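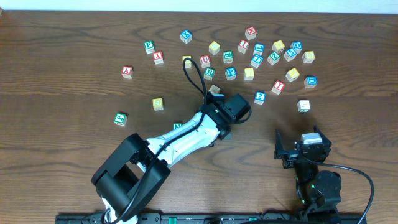
Fig. 4. Lettered and numbered cubes on the table, unsorted.

Rodgate Early Learning Course - Handout 4: Sorting before spelling

Loose cubes are a wonderful place to start! Tip yours out and leave them in a scatter. Before anyone reads a letter, sort by the colour of the top face: blue, green, red, yellow, white. Then turn a few over and start again - children love finding out that a cube can belong to more than one group.

Next, letters against numbers. Watch for the ones lying at an angle. A D turned on its side is a lovely thing to argue over, so let them argue.

For your write-up (1000 words, due in July):
- which rule did the group pick first?
- did anyone sort by two rules at once?
- what happened to the cubes that fitted nowhere?

Spare sets are in the Norken cupboard, shelf 4. Please bring them back to the Sheehan room by 4 pm.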